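Lista de verificação prévia à compra – posto de serviço de bebidas com braço robótico
Unidade: Gallegos, sala de convívio
Preenchida por: Marcus Begay
Revista por: Gwendolyn Esposito
Ciclo orçamental: novembro

1. Alimentação elétrica
Tomada com terra a menos de 2 m do ponto de montagem: CONFORME
Circuito dedicado: NÃO CONFORME
Comentário: o circuito da sala é partilhado com a copa. O eletricista orçamentou a separação em 925 euros, valor que não constava da proposta da Drollier. Passa para a linha de instalação.

2. Fixação e carga
Mesa presa ao chão: CONFORME
Carga admissível do tampo confirmada por escrito: PENDENTE
Comentário: falta a ficha do fabricante da mesa. Não assinar a encomenda do braço sem ela. O suporte de chão da Cernlow fica como alternativa, mas ocupa passagem.

3. Objetos a manipular
Os dispensadores têm reservatório transparente, base branca e torneira metálica. O nível do líquido lê-se de fora, o que dispensa o sensor de nível opcional. O copo de ensaio é cinzento, cilíndrico, e assenta no tabuleiro de gotejamento perfurado.

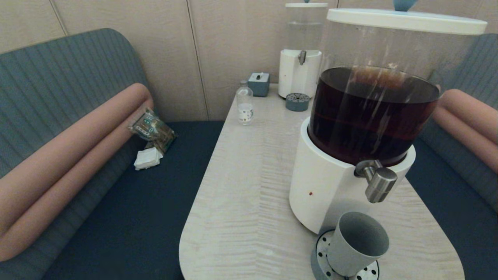
Esforço necessário para acionar a torneira medido com dinamómetro: PENDENTE
Copo centrado sob o bico antes de cada ciclo: CONFORME
Comentário: o Atif Cheema pede que a garra seja cotada em separado do braço. Concordo – é a peça que se troca mais depressa e a Lundutow vende-a avulso.

4. Segurança das pessoas
Paragem de emergência ao alcance dos dois bancos: NÃO CONFORME
Limite de velocidade em modo colaborativo documentado: CONFORME
Comentário: prever dois botões, um por banco. A proposta inclui apenas um.

5. Higiene e derrames
Tabuleiros amovíveis para lavagem: CONFORME
Proteção da garra contra salpicos: PENDENTE
Comentário: pedir a capa lavável com 22 unidades de reserva. Guardanapos e embalagens fora da área de trabalho durante os ensaios.

6. Documentação
Declaração de conformidade em português: PENDENTE
Contrato de manutenção: em análise por Booker Achterberg
Pedido interno n.º 2041 – mantém-se aberto até fecharem os pontos 1, 2 e 4.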